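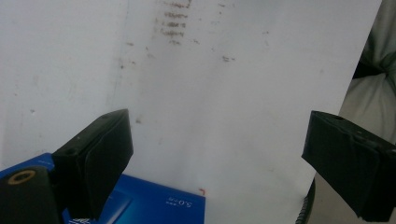 Umcombe asked, before the agenda had been agreed, whether the hand-held gripper kit was being judged as a tool or as a subscription, as the papers circulated in May priced it both ways. The chair ruled that both would be taken, the tool first, and that no order would be placed at this meeting.

1. Minutes of the previous meeting

Agreed as a correct record, with one change. Under item 4, "jaw force" to read "jaw travel". The supplier's sheet gives no figure for force.

2. Matters arising

The loan agreement with Wavus has been signed and returned. Return carriage is at our cost. The question of insurance in transit remains open.

3. Hand-held gripper kit (Wavus): review of loan period

3.1 The bench report was taken as read. The kit was used at Tadport for 21 working sessions, on small cartons, flat packs, cable and soft goods. A total of 3671 separate grasps was logged. Of these, 71 were marked by the operator as failed and a further group could not be classed because the log entry was incomplete. The report does not break the failures down by type of object. Tadport to supply this.

3.2 Finger covering. Tadport reported that grip on glossy card depends heavily on the state of the covering, and that a creased pad gives a less repeatable hold than a flat one. The manual gives no interval for renewal and no grade of material. Umcombe noted that if the covering is a consumable it should appear in the price list, and it does not. Agreed to ask Wavus for a part number, a fitting instruction and a stated life in grasps or hours.

3.3 Flat objects. Boxes lying flat on a smooth surface were the slowest class. Operators tended to approach along the long edge and tilt the wrist, and this shortens the usable view of the object. Henriques had compared an approach from the short end and found it steadier, though only over a single session. Tadport will repeat the comparison with two operators -- the same cartons to be used by both.

3.4 Camera view. The fingers take up a good part of the lower view. This was accepted as a property of the design. Umcombe asked whether the mount could be raised. Wavus had answered by letter that a taller mount is in preparation but is not covered by the present offer. The meeting gave no weight to it.

3.5 Handling. Over 6 hours' use in one day was reported as tiring at the wrist. Two operators asked for a counterweight. It was agreed that rest breaks should be written into the working instruction whatever is decided on purchase.

4. Commercial terms

4.1 Outright purchase includes the tool, one set of fingers, the mount and the desktop software at its current version. Updates after the first year are charged. The subscription includes updates and a replacement tool on failure, with a minimum term.

4.2 Henriques considered the subscription poor value for a site with its own workshop, as the fingers could be made in-house from the published drawings. Tadport disagreed: workshop time is not free and is already short. The point was not settled.

4.3 The licence wording allows Wavus to keep uploaded recordings for "service improvement". Umcombe would not accept this for customer goods. Agreed that any order is conditional on the clause being struck out or on local storage only.

5. Actions

Tadport: failures by object class; repeat of short-end approach; draft working instruction with breaks.
Umcombe: letter to Wavus on finger covering, consumables and the recordings clause.
Henriques: workshop estimate for one pair of fingers, labour shown separately.

6. Any other business

The loan kit to stay at Tadport until the repeat comparison is finished. Charging leads to be labelled.

Next meeting at 2 pm, same room, date to be circulated with the Wavus reply.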